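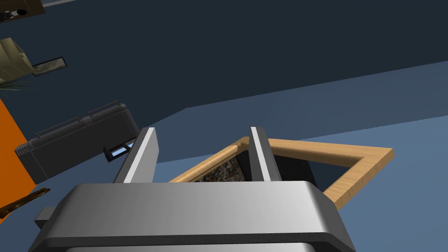
2026년 9월 14일

아침 일곱 시 조금 넘어서 전화가 왔다. 이 시간에 전화하는 사람은 엄마 아니면 잘못 건 사람인데, 사장님이었다. 가게에 도둑이 들었으니 빨리 오라고. 빨리 오라는 말 뒤에 "올 때 우유도" 하는 걸 보고 사람은 안 다쳤구나 했다. 우유를 샀다. 저지방밖에 없어서 그걸로 샀고, 나중에 한 소리 들었다.

가게 앞에 경찰차가 한 대 서 있고 유리문 아래쪽이 깨져 있었다. 위쪽은 멀쩡해서 '베제라 시계 수리, 중고 매입'이라는 글자도 그대로였다. 도둑은 네 발로 기어서 들어온 모양이다. 나라면 그 구멍으로는 못 들어간다. 작년이라면 모르겠다.

Canan Türkmen 사장님은 외투를 입은 채로 카운터 뒤에 앉아 장부를 넘기고 있었다. 나를 보자마자 아무것도 만지지 말라고 하더니 커피를 좀 내려 달라고 했다. 커피 머신은 만져도 되느냐고 경찰한테 물었더니 경찰도 한 잔 달라고 했다. 그래서 만졌다.

없어진 물건 얘기를 적어 두자. 내일이면 또 헷갈릴 테니까.

진열장 세 개 중에 창가 쪽 하나가 털렸다. 거기 있던 손목시계가 전부 83개. 숫자만 보면 대형 사건이다. 그런데 그 진열장은 밤마다 비싼 걸 빼서 금고에 넣고, 남는 자리에 고장 난 것과 부품용을 채워 두는 자리다. 저녁에 지나가는 사람이 봐도 썰렁하지 않게 하자는 사장님 생각이었고, 6월에 내가 그 일을 맡았다. 매일 퇴근 전에 멈춘 시계들을 예쁘게 각도까지 맞춰 놓으면서 이게 무슨 짓인가 싶었는데, 오늘 그 정성을 알아봐 준 사람이 처음으로 나타난 셈이다. 유리까지 깨고.

83개 중에 가는 시계는 여섯 개였다. 그중에 하나는 하루에 27분씩 느려진다. 사장님이 두 번 뜯어 보고 두 번 다 포기한 물건이다. 경찰이 피해 금액을 물었을 때 사장님이 그 시계 차례에서 한참 말이 없었다. 나는 옆에서 속으로 '도로 가져오면 어떡하죠' 하고 있었다.

담당 경찰은 젊고 글씨가 느렸다. 조서에 쓸 특징을 하나하나 불러 달라고 했다.

"은색, 검은 줄, 안 감."
"안 간다고요?"
"네, 안 가요."
"다음 건요?"
"금색 도금, 갈색 줄, 안 감."
"이것도요?"

이런 식으로 한 시간을 넘겼다. 중간부터는 경찰이 먼저 "안 가고요" 하면서 적었다. 마지막 장쯤에서는 가는 시계가 나오자 오히려 의심하는 눈치였다. 왜 이것만 가느냐는 얼굴. 나도 모른다. 가는 애들은 그냥 가더라.

금고는 무사했다. 도둑이 금고 쪽으로는 안 갔거나, 갔는데 흥미가 없었거나 둘 중 하나다. 경찰은 들어와서 나갈 때까지 몇 분 안 걸렸을 거라고 했다. 경보기 얘기가 나오자 사장님이 갑자기 바빠졌다. 경보기는 울렸다. 울렸는데 우리 경보기는 바람이 세게 불어도 울리고 빵집 트럭이 후진해도 울려서, 골목 사람들이 이제 그 소리에 깨지 않는다. 윗집 아주머니는 듣긴 들었다고 했다. 듣고 나서 돌아누웠다고, 미안한 기색도 없이 말했다. 그 집에 여름 내내 경보 때문에 케이크를 사다 바친 게 우리니까 따질 처지도 아니다.

CCTV는 있다. 그런데 재작년에 산 다육이 화분이 너무 잘 커서 화면의 절반이 다육이다. 경찰이 영상을 돌려 봤더니 잎 사이로 운동화 한 짝이 지나갔다. 흰색인지 회색인지로 둘이 의견이 갈렸다. 경찰은 흰색, 사장님은 회색. 나한테도 물어보길래 빨 때가 된 흰색이라고 했다. 조서에는 '밝은 색'이라고 들어갔다. 내 의견도 조금은 반영된 것으로 친다.

점심 무렵에 티덴에서 사람이 나왔다. 보험사 직원이 이렇게 빨리 오는 건 처음 본다. 돈을 줄 때가 아니라 안 줄 근거를 찾을 때 빠르다고 사장님이 우리 둘만 있는 부엌에서 속삭였는데, 부엌 문이 문이라고 하기 어려운 커튼이라 다 들렸을 것이다. 직원은 예의 바르게 사진을 서른 장쯤 찍고, 진열장 열쇠는 누가 갖고 있는지, 문은 누가 잠갔는지 물었다.

문은 내가 잠갔다. 어제 저녁에 잠갔고, 손잡이를 두 번 당겨 봤고, 길 건너가서 한 번 돌아봤다. 분명한데도 질문을 받는 순간 확신이 사라졌다. 잠갔다고 대답하는 내 목소리가 누가 들어도 안 잠근 사람 목소리였다. 문이 잠겨 있었으니까 유리를 깼겠지, 하는 말은 직원이 가고 나서 한 시간 뒤에 떠올랐다. 나는 늘 이렇다. 변호사가 안 된 게 다행이다.

약관 얘기도 나왔다. '작동하는 시계'와 '부품'은 보상 기준이 다르단다. 부품은 한 개당 값을 따로 증명해야 하는데, 우리 부품용 시계 대부분은 상자째 사 온 것이다. 그레스홀름 벼룩시장에서 한 상자에 36유로. 상자가 두 개였는지 세 개였는지 사장님도 기억이 안 난다고 했다. 영수증은 있느냐고 묻길래 사장님이 그 시장에서 영수증을 달라고 하면 웃는다고 대답했다. 직원은 웃지 않았다.

그러니까 우리가 잃어버린 건 계산해 보면 깨진 유리값보다 싸다. 유리 아저씨가 오후에 와서 줄자로 재고는 숫자를 하나 불렀고, 사장님은 의자에 앉았다. 도둑이 들었다는 전화를 받을 때보다 더 놀란 얼굴이었다. 차라리 문을 열어 둘 걸 그랬다고 하길래 그 말은 티덴 직원 앞에서 하지 말라고 했다.

오후에는 손님이 평소보다 많았다. 시계를 맡기러 온 사람은 둘. 나머지는 다 구경이었다. 드리브데일이 이런 동네다. 자전거 한 대만 없어져도 저녁이면 세 가지 버전이 돈다. 오늘은 네 시쯤에 이미 복면을 쓴 남자 셋이 들어왔다는 얘기를 손님한테서 들었다. 내가 여기서 일하는 사람인데 그 손님이 나한테 설명해 주었다. 차도 있었다고 했다. 검은색, 시동 건 채로. 우리 골목은 차가 못 들어온다. 빵집 트럭도 골목 입구에서 후진으로 엉덩이만 들이미는 정도다. 그래도 이야기가 워낙 괜찮아서 끝까지 들었다. 총은 아직 안 나왔는데 내일쯤 나올 것 같다.

약국 할머니는 사장님 손을 잡고 울먹이면서 아버지 시계도 가져갔느냐고 물었다. 사장님 아버지 시계는 사장님 손목에 있었다. 할머니가 그걸 보면서 물었다. 사장님이 아니라고, 여기 있다고 손목을 들어 보였는데도 할머니는 계속 아까워했다.

나는 나대로 이상한 데서 기분이 상했다. 도둑이 맨 아랫줄에 있던 초록색 문자판 시계를 두고 간 것이다. 하나만 두고 갔다. 내가 그 진열장에서 제일 좋아하던 물건이고, 자리도 제일 좋은 데로 잡아 줬는데. 물론 그것도 안 간다. 그래도 초침이 없는 회색 플라스틱 시계까지 다 쓸어 간 사람이 그걸 남긴 건 무슨 안목인가. 급해서 못 봤을 거라고 사장님이 위로했다. 위로를 받을 일인지도 잘 모르겠고, 그 와중에 진짜 위로가 됐다.

경찰이 가기 전에 혹시 근처에서 누가 고장 난 시계를 많이 팔러 다니면 연락 달라고 명함을 줬다. 사장님이 명함을 보다가, 이 동네에서 고장 난 시계를 사 주는 데는 우리 가게뿐이라고 했다. 경찰도 그 생각을 안 해 본 것 같았다. 셋이 잠깐 문 쪽을 봤다. 그렇게까지 바보일 리는 없겠지만, 네 발로 기어 들어와서 멈춘 시계를 들고 나간 사람이니까 장담은 못 하겠다. 들고 오면 얼마를 쳐 줄 거냐고 내가 물었더니 사장님이 진지하게 고민했다. 상태를 봐야 한다고.

문에는 일단 합판을 댔다. 유리는 며칠 걸린단다. 합판에 '영업합니다'를 써 붙이라고 해서 썼는데, 굵은 펜이 중간에 말라서 뒤쪽 글자가 점점 흐려진다. 멀리서 보면 '영업'까지만 보인다. 합니다는 가까이 와야 안다.

집에 와서 씻고 밥은 라면으로 했다. 엄마한테는 말 안 하려다가 말했다. 말하자마자 그 동네에서 당장 나오라고 하더니, 5분 뒤에 다시 전화해서 없어진 것 중에 여자 시계도 있느냐고, 혹시 나중에 찾으면 하나 싸게 살 수 있느냐고 물었다. 안 가는 시계라고 했더니 어차피 시간은 휴대폰으로 본다고 한다. 우리 손님 절반이 하는 말이다.

이불 속에서 이걸 쓰는데 자꾸 현관문이 신경 쓰인다. 잠갔다. 두 번 당겨 봤다. 방금 또 가서 한 번 더 당겨 보고 왔다. 티덴 직원이 물어보면 이번에는 제대로 대답할 수 있다.

내일 할 일. 부품 상자 영수증 비슷한 거라도 찾아보기. 굵은 펜 사기. 다육이 옮기기(사장님은 햇빛 때문에 안 된다고 하지만 몰래라도). 우유, 이번에는 일반으로.

그리고 창가 진열장을 뭘로 채울지 정해야 한다. 사장님은 비워 두자고 하고 나는 탁상시계를 놓자고 했다. 무거우니까. 초록색은 일단 서랍에 넣어 뒀다.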